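Shop > Mending & Repair > Thread

Gomby Heavy Mending Thread, Size 30

Sold by Hukstead Dry Goods, Grindham

Gomby is thread for people who have given up on buying new pants and would like the old ones to hold. It's a polyester core wrapped in cotton, so it takes strain like the first and fades like the second. It will not make you good at sewing. We tried it on our own staff and can report no change.

Each spool holds 728 yards, which at the rate most of us mend should see you into retirement. If you run a repair bench, buy the cone.

Colors: 22 of them, nine of which are blue. Customers complained when there were only six blues, and now they complain that they can't tell Harbor from Slate. Order the shade card. Your monitor is lying to you, and so is ours.

Needles: Use a 100/16 jeans needle in a machine, or a number 7 darner by hand. Go slow over the flat-felled seams. If the machine starts making a noise like a fork in a disposal, stop and turn the wheel by hand.

Tension: Loosen the top by half a number and sew a test line on scrap. Everybody skips the test line. Hiwot Woldemariam, who runs our repair counter, skips it too, and then says a word in front of customers.

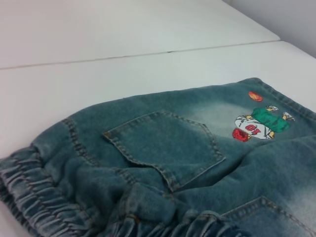 Worn spots are best darned before they turn into holes - run your rows a good half inch past the thin part, into cloth that still has some fight in it. Put a patch behind anything you can see daylight through. Iron-on patches are fine for holding things in place while you stitch, and for nothing else.

Washing: Cold, inside out, with the first wash on its own if you picked one of the dark blues.

The cone comes in Harbor, Black and Ecru only. The old Mekonnen waxed thread was discontinued in April, and no, there isn't a box in the back. Returns are accepted on unopened spools - opened ones are yours, along with whatever you did with them.

Questions? Contact the Hukstead repair counter | Back to top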